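Published January 24, 2022 · 7 min read
3 comments · 4 shares

4. Field Study of Voice Requests in the Car

4.1 Setting and devices

The second part of our work concerns how drivers speak to a small assistant device when the car is moving. In the first part (Section 3) we tested the recognition of commands in a quiet room, and the results there were good for all devices. A quiet room is however far from the conditions in a car, where the fan, the tires and the passengers all add sound. We therefore repeated the main tasks on the road with the same three devices.

The first device, Zemex, is fixed to the air vent with a clip and has its own microphone pair. The second, Seltell, lies flat on the dashboard and takes its power from the 12-volt socket. The third, Pavuda, has no microphone of its own and uses the one in the phone, to which it is connected by Bluetooth. All three play sound through the car speakers. All three wait for a wake word, and in all three the wake word can also be replaced by one press of a button.

We chose these devices for their different microphone positions. Price and design were not considered. The music service and the account type were kept the same for all drivers, so that a request for a song would lead to the same catalog in every car.

4.2 Drivers and routes

We recruited 208 drivers by a notice on the web page of our department and by posters in two parking garages. Each driver used his or her own car. A driver was accepted if he or she had a valid license, drove to work on most days, and owned a phone not older than the study software allowed. Of these drivers, 143 completed the full period and returned the questionnaire. The others stopped earlier, most often for reasons of a new phone or a change of car, and their data are used only in the analysis of the first week.

The routes were not prescribed. We consider this important, as a prescribed route makes the driver attentive to the experiment and less attentive to his or her habits. The disadvantage is that the share of highway driving differs strongly between drivers. We recorded the speed together with each request and sorted the requests afterwards into three classes: standing, city speed and highway speed.

The drivers received no training beyond the printed guide of the manufacturer. They were told that they could ask for music, podcasts, radio stations and volume changes, and that navigation and calls would not be evaluated.

4.3 Recording and labeling of requests

The software stored the sound from the wake word until the answer of the device. When the wake word was not recognized, nothing could be stored by this method. For this reason the drivers also had a separate button, fixed to the steering wheel, which they pressed when the device had stayed silent although they had spoken to it. We are aware that this button is an imperfect tool. Some drivers used it after every failure, and others told us in the questionnaire that they forgot it after the first days.

Each stored request was written down by 3 labelers independently. They gave the text of the request, the intention behind it, and a mark for whether the answer matched the intention. When the labelers disagreed, the request was discussed in the weekly meeting. A request on which no agreement was reached was removed from the data.

The labeling was done with the Adebisi annotation tool. For the speech data we added a field for background sound, with the values fan, rain, passenger, music and other.

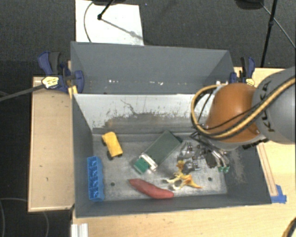
Figure 4. Orange and gray robot arm reaching into a metal bin with toy objects.

The field for background sound was more difficult than we expected. Music was present in many recordings, and the labelers did not agree at which volume it should be counted. After the first week of labeling we decided that music is marked only if the labeler can hear it during the spoken words. The recordings from the first week were then labeled again under this rule.

4.4 Measures

We report three measures. The first is the wake rate, meaning the share of attempts in which the device began to listen. Attempts include the presses of the separate button described above. The second is the match rate, meaning the share of stored requests in which the answer matched the intention. The third is the number of turns which the driver needed until he or she got the wanted result or gave up.

The third measure requires a rule for what belongs together. Two requests were joined into one sequence if the second had the same intention as the first and no other request came between them. We did not use a time limit, because a driver who waits at a difficult crossing may continue the request only after it.

4.5 Results

The wake rate was highest when the car was standing and lowest at highway speed for every device. The order of the devices changed with speed. Seltell was the best of the three in a standing car, but it lost its lead at city speed, and at highway speed Zemex was clearly ahead. We explain this by the position on the dashboard, where the device is close to the windshield vents. In the recordings with the label "fan" the difference was larger than in all others, which supports this explanation.

Pavuda showed the largest variation between drivers. The position of the phone was free, and the drivers kept it in the cup holder, in a bag, in a pocket or in a holder on the dashboard. With the phone in a bag the wake word was seldom recognized at any speed. With the phone in a holder the results were close to those of Zemex.

For the match rate the differences between devices were small. Once the device was listening, the kind of request had more influence than the microphone. Volume changes and radio stations were answered well. Podcasts were answered poorly, above all when the driver asked for an episode by its topic or by the day on which it appeared. Many drivers began with such a free request, received a wrong episode, and then changed to the plain title of the show.

Sequences for podcasts were accordingly the longest, and a part of them ended without success. In the questionnaire several drivers wrote that they now start the podcast by hand on the phone before they leave the parking space. We see in this a sign that the drivers adapt to the device quite early, and that a test of only one or two days would give a different picture of its use.

4.6 Limits of the field study

The separate button depends on the memory of the driver, and the true wake rate is probably lower than the one we report. All drivers spoke English with the device, and we did not ask for their first language. The study ended before February, so the winter conditions are only partly covered; with snow tires and a stronger fan the results at highway speed may be worse. Finally, the software of Seltell was updated once during the study. We compared the requests before and after this update and found no clear change in the wake rate, but the number of requests before it was small. The data of both periods are therefore kept together in the tables of the appendix.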